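Home Files Issues Wiki About
Search this project... Go

Skirard: my old blog, as data

Hello! You've found the README for Skirard, my blog from Standthorpe, turned into a heap of text files that anyone can download. There are 713 posts in it, plus the comments people left under them (the ones I was allowed to keep, more on that further down). I wrote the blog on and off for years, mostly late in the evening, mostly about allotment paths, bus timetables, soup and whatever was annoying me, and then Brundine, who hosted it, announced they were closing the free accounts. I had a bit of a panic and exported the lot.

The export was one enormous file with everything mashed together, so I spent most of September pulling it apart with Zou, a little script I wrote for the job and have grown far too fond of. Zou is in the tools folder. It's ugly but it runs.

What you get

posts/ has one plain text file per post. The name is the date followed by the first few words of the title.
comments/ has one file per post that had comments. No file means no comments (there's a long silent stretch near the start, when I was talking to myself).
tags.csv lists every post with its tags. I was hopeless at tags, so "garden", "gardens" and "gardening" all turn up and mean the same thing.
drafts/ holds 30 posts I never published. A few are only a title. One is a very cross piece about bin collections that stops mid-rant, and I've left it like that.

How it's laid out

Each post file starts with the title, then the date, then the tags, then a blank line, then the post. If I came back later and added something I usually put "Edit:" at the bottom, though in the early years I just changed the text and told no one, sorry.

I took out all the formatting. Bold and italics are gone, links have been turned into the bare words, and smileys are whatever Brundine made of them, so sometimes you'll meet a stray question mark where I was being jolly.

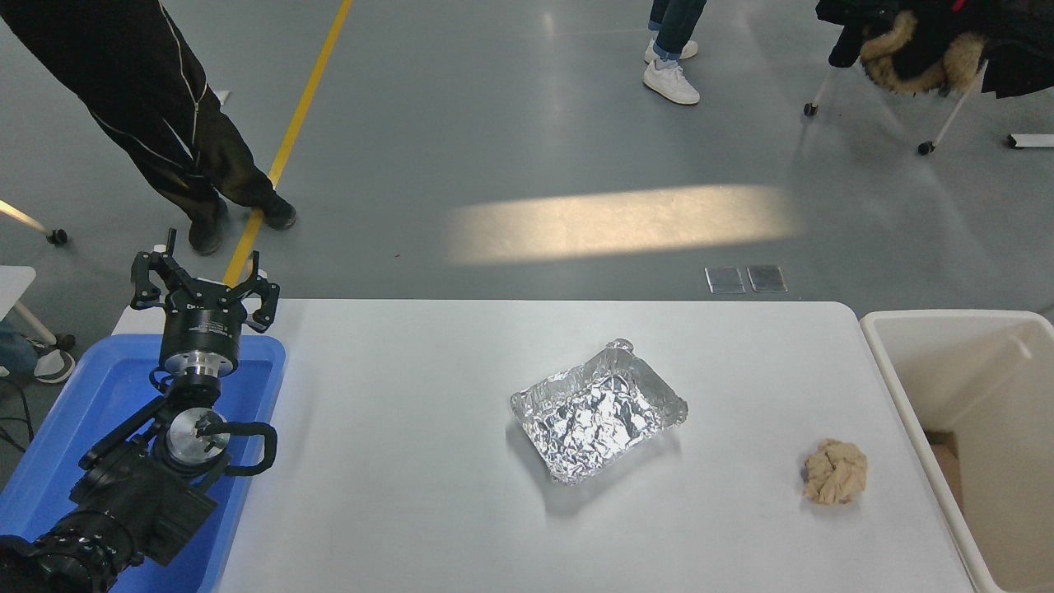
One reader wrote in to say the bare words weren't much use on their own, and could she please have the addresses back, even the dead ones, as half the fun of an old blog is seeing who it was pointing at. I think she's right! The addresses are still in the original export, so Zou can fish them out, and there's now a links.csv with the post name in one column and the address in the other. I haven't checked which ones still work. Plenty won't.

Things I left out

Comments where the person asked me to remove them. Comments with a phone number or a home address in. All the spam, which was mostly about handbags. I also took out 20 posts that were really about other people's business and which I wouldn't write now. Their numbers are skipped in the index, so the gaps are meant to be there.

Commenters' names have been swapped for made-up handles. The same person keeps the same handle all the way through, so you can still follow an argument (the one about slug pellets goes on for ages). 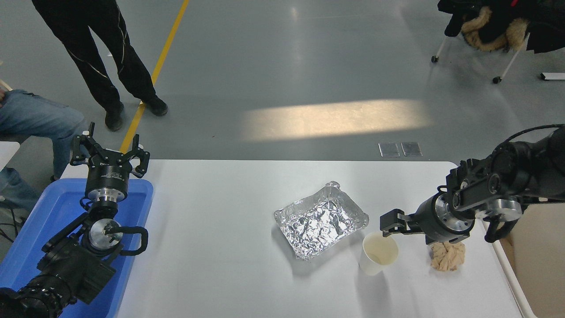 KNOWN PROBLEMS

Dates before the move to Brundine are a bit wobbly. My first blog home stamped everything with the time I started writing, and Brundine used the time I pressed publish, so a post I dithered over could be a day or more out.

Apostrophes went funny in 50 of the older files. I've fixed the ones I found by searching, but if you see a capital A with a hat on in the middle of a word, it used to be an apostrophe.

Three posts appear twice under different titles. I couldn't decide which title I liked at the time and I still can't.

The word count column in tags.csv includes the title. I keep meaning to change that.

Using it

Help yourself for reading, teaching, word counting, or training a little model to moan about buses. Please don't print it as a book and sell it, and please don't try to work out who the commenters are. If you make something with it I'd love to see it, so do leave a note under Issues.

Last tidied 19th April. Next on my list is sorting out the tags, starting with the garden ones.

Contact | Text © the author of Skirard | Back to top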